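旧东西和修理的权利

我的中文是成年以后学的，所以这篇文章我写得很慢。如果有的句子不太自然，请读者原谅。我想谈的问题是：一件东西坏了，为什么我们首先想到的是买新的？

去年冬天，我家的电热水壶不工作了。牌子是Penico，用了四年。我打电话给客服，客服很客气，她告诉我这个型号不提供维修，但是可以给我一张减50元的优惠券，买新的那一款。我问她，里面是不是只有一个小零件坏了。她说有可能，可是他们没有这个零件，也没有人负责拆开它。

我后来还是买了新的水壶，用了那张优惠券。这件事我到现在都觉得不舒服。不舒服的原因不是钱，是我在那个电话里忽然明白，我买回家的东西，我其实没有完全拥有它。我可以用它，可以扔掉它，可是中间那一个动作，打开它、看一看、换一个部分，别人已经替我取消了。

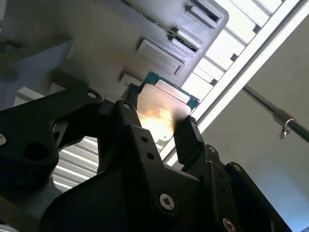 一、我父亲的鞋

我小的时候，家里的鞋都送到街口的Mollah那里去修。Mollah是店的名字，也是师傅的姓，大家不分。他的店很窄，晚上七点还亮着灯。我父亲有一双棕色皮鞋，换过三次鞋底。最后一次，师傅把鞋翻过来看了很久，说皮子还可以再走几年。父亲很高兴，好像医生对他说身体没有问题。

我不想把过去说得太美。那时候修鞋，主要是新鞋太贵。假如父亲当时有很多钱，他大概也会买新的。但是因为常常去修，他对鞋有一种知识。他知道鞋跟哪一边先磨坏，知道下雨以后不可以放在炉子旁边。我今天穿的鞋比他的鞋舒服，我对它却什么也不知道。

二、能打开的和不能打开的

我的朋友Mitali Roy认为我的看法太浪漫。她的理由是，现在的东西太复杂，普通人打开也看不懂，不如交给工厂。这个意见我认真想过，我只同意一半。

复杂和不能打开，是两件事情。台式电脑很复杂，可是它的侧板可以拿下来，里面的部分一块一块插在那里，处理器有处理器的插座，内存有内存的插槽。一个有耐心的人，看着说明，多数可以自己换。相反，一只无线耳机的构造简单得多，却常常用胶水封死，电池老了，整只就变成垃圾。

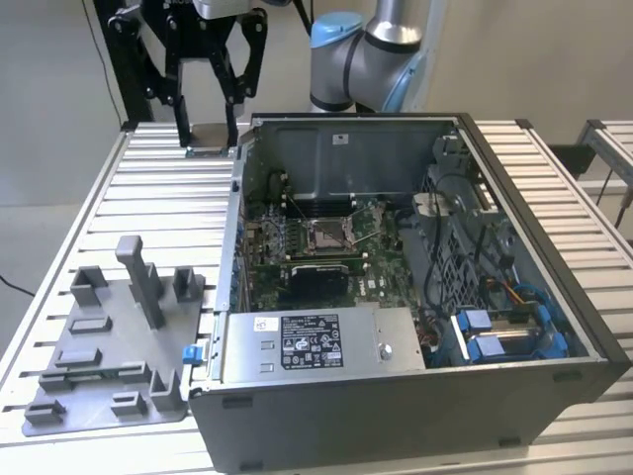 侧板取下后的台式电脑，主板中间是空着的处理器插座。

所以我觉得，决定一件东西能不能修的，常常是设计的人在很早的时候做的一个选择：用螺丝，还是用胶水。这个选择在商店里是看不见的。包装盒上写重量、颜色、功率，从来不写“坏了以后怎么办”。如果写了，我相信很多人会多付一点钱。

Mitali还说了一个道理，比较难反驳。她说，修理需要时间，而时间对每个人不一样贵。她下班到家已经很晚，还要照顾孩子，让她坐下来研究一个水壶，对她不公平。我承认她说得对。所以我并不主张人人都自己动手，我希望的是附近有一个人会动手，并且他能买到零件。
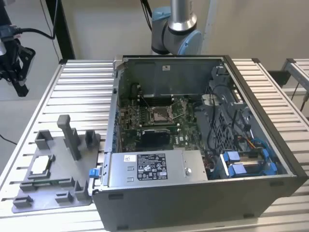
在我住的这一区，原来有一家这样的铺子，叫Omo，修收音机、电风扇、电饭锅。三月里它关门了。老板对我说，手艺没有问题，客人也有，是零件越来越难找。有一次他为一个风扇开关等了90天，等到的时候，客人已经搬家了。他说这个故事的时候在笑，我笑不出来。

三、价钱的问题

常听到的另外一句话是：修理不划算。我的洗衣机，牌子是Claltelon，换一块电路板要200元以上，师傅的上门费另外算，加起来差不多是一台便宜新机器的一半。看到这样的数字，谁都会犹豫。

可是这个“不划算”是怎么算出来的？新机器的价钱里面，没有包括旧机器以后的去处。旧机器被人抬走，我们看不见它了，就觉得它没有了。它当然还在某个地方，有人要拆它，有人要闻它烧起来的味道。那一部分钱不是没有人付，只是付钱的人不在我们的账单上。
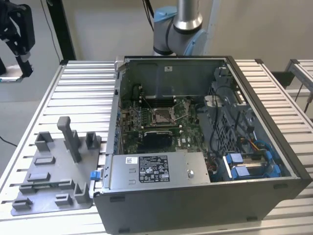 平放在铝制工作台上的机箱，绿色主板上方可见一排黑色内存插槽。

有的国家已经用法律要求厂家保留零件，提供说明书。我不是学法律的，细节不敢多谈。我只觉得方向是合理的。保留零件需要仓库，仓库需要钱，厂家不愿意，我可以理解。但是我们要求食品写明日期，厂家开始也不愿意，后来大家都习惯了。

我有时候想像2066年的一个孩子，在家里的柜子下面找到我们今天用的一件什么东西。他会不会想打开它？如果想，他找得到螺丝吗？我自己小时候拆过一个闹钟，装回去的时候多了一个齿轮，父亲批评了我，第二天又把闹钟拿给我，让我再试一次。我试了，还是没有成功。那个齿轮我保留了很多年，搬家的时候丢了。

新水壶现在放在厨房里，烧水很快，声音也小。我在壶底找过，没有一颗螺丝。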